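Zenden Two-Arm Laundry Kit: Site Safety Checklist
Product under review by Iturra Household Services

1. Floor and approach
Floor level and free of spills: Pass.
Basket set down within reach of both arms: Pass. Comment: a perforated plastic basket is acceptable. The rim must be intact. 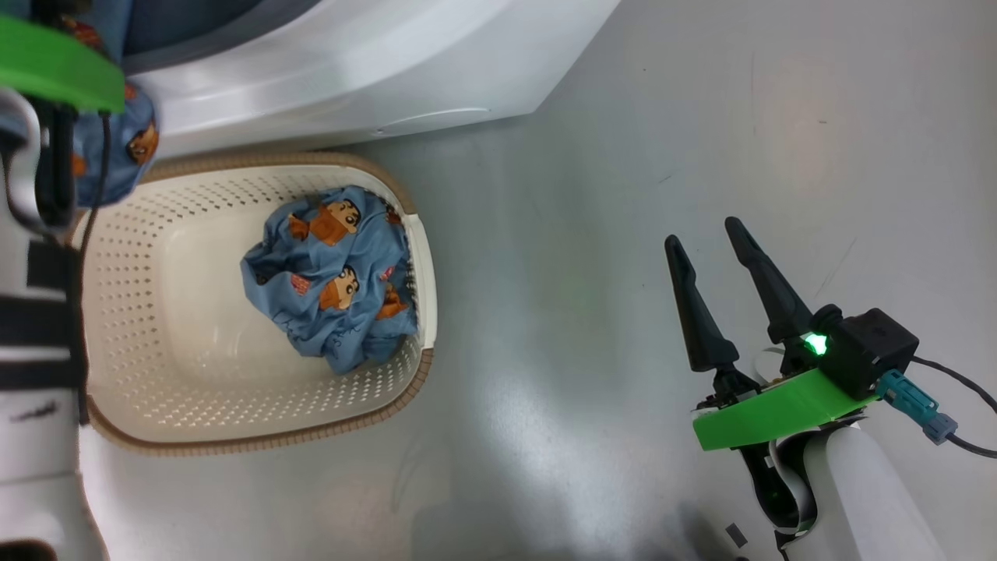 Inspected and written by Valentina Orellana, Iturra Household Services

2. Arms and cables
Mounts tight on both arms: Pass.
Straps secured, no loose ends: Pass.
Cables clear of the gripper fingers through full travel: Pass with comment. Slack on the right arm shall be rechecked after 135 cycles.
Emergency stop tested from the doorway: Pass.

3. Washer door and drum
Power to the washer off before the arm enters: Pass.
Door gasket free of tears: Pass.
Fingertips smooth, no exposed metal: Pass.
Garment released fully before the door is closed: Recheck. Comment: the supplier shall state the grip limit for children's clothing in the manual.

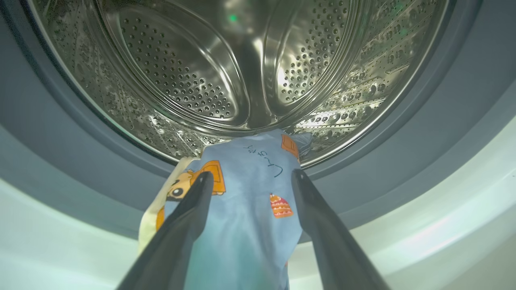
Item 3. Gripper fingers on a light blue printed garment at the drum opening.

4. Result
Conditional approval. The kit may be operated with an attendant present until both comments are closed. Record form 158 applies.

Last updated: March
Iturra Household Services, Inspection Office, ext. 787 | Back to top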